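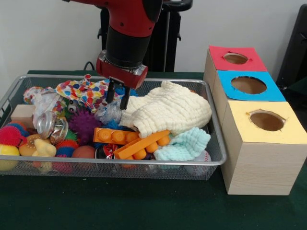
Attached: bin view from the fixed camera, gripper open over the bottle and the cream cloth

Subject: Re: [murnamon-users] Grasp ranking prefers cloth edges over everything else

On Friday a list member at Wolberg wrote:

> We moved from the old ranking node to the new one in August and since
> then the planner keeps going for fabric. With a mixed bin it will pick
> the edge of a towel four or five times in a row even when there is a
> ball sitting on top in plain sight. The scores look reasonable one by
> one, but the order is wrong. We have not changed the camera or the
> calibration. Is this a known problem, or do we need to retrain?
>
> Also, is there a way to tell the planner that a clear bottle is there
> when the depth image has a hole in it?

No need to retrain, at least not for the first problem. We see the same thing on our cell at Drandside and it comes from the normalization step, not from the network.

The old node scored every candidate against the whole image. The new one groups candidates by segment first and normalizes inside each group. A bunched-up cloth has a lot of folds, and the segmenter likes to cut it into several pieces. Each piece then gets its own best candidate with a score close to 1. A ball is one segment and gets one. So the cloth ends up with most of the top of the list before the planner has looked at anything.

The bin in the attached picture is a good case for it. There are two cloths with the same kind of weave, a cream one and a smaller mint one, plus a piece of fabric with a hexagon print and a thin plastic bag near the back. The hexagon print is the worst of the lot for us. The segmenter follows the color edges and you get far more pieces than there are objects. The toy bricks and the baseball give no trouble.

I logged one planning call on a pile like that. The sampler returned 2072 candidates, and 508 were left after the collision check against the basket rim. With group normalization on, both of the top 2 were on the cream cloth, on neighboring folds. With it off, the cloth was still in the list but the ball with the spikes came first, and that is what I would have picked by hand.

What to change in the planner config:

rank.normalize: global
rank.merge_segments: true
rank.merge_distance: 0.015

The first line alone fixes most of it. The merge option joins segments that touch and have similar depth before ranking. Keep the distance small. I had it at 0.03 for a while and it started joining small toys to whatever they were resting on, so the grasp center came out between two objects.

One warning if you use the Rautiainen fork. It reads rank.normalize only at startup, so setting it on a running node does nothing and prints nothing. Restart the planner after you edit the file. I lost an afternoon to this.

On the clear bottle: there is no switch for it. The depth hole is treated as unknown space and the sampler will not put a candidate there. You have two choices. You can set sampler.unknown: free, which lets candidates through but also lets the fingers go down into things the camera can't see, and in a full basket I would not do that. Or you can fill the hole from the color mask. There is a small script for this in the tools folder, fill_from_mask.py. It takes the mask, looks at the valid depth around its border and fits a plane through it. The result is a crude shape for a bottle, and for a crumpled one it is cruder still, but it is enough to get a candidate with the right approach direction. Close the fingers on force and not on width when you use it.

The wire mesh can also cause holes along the rim. If you see candidates stuck to the basket wall, model the basket as a solid box with an open top in the collision scene. We stopped using the mesh model for it and the collision check got faster too.

Place targets are not affected by any of this. The boxes with the round holes are set by hand in our scene file, each with its own pose and hole radius, and the planner only looks at them after a grasp has been accepted. If your drops are off as well, please start a separate thread and include the scene file.

If the new settings don't help, send the candidate dump from one call, before and after ranking, with the color and depth images that go with it. The dump is off by default. Set debug.dump_candidates: true and look in the run folder. Please don't paste it into the message, the list software cuts off long lines.

I have a patch that makes global the default again. It still needs a test for the merge step with overlapping cloths before I send it in.

--
murnamon-users mailing list
To unsubscribe, send a message with the word unsubscribe in the subject line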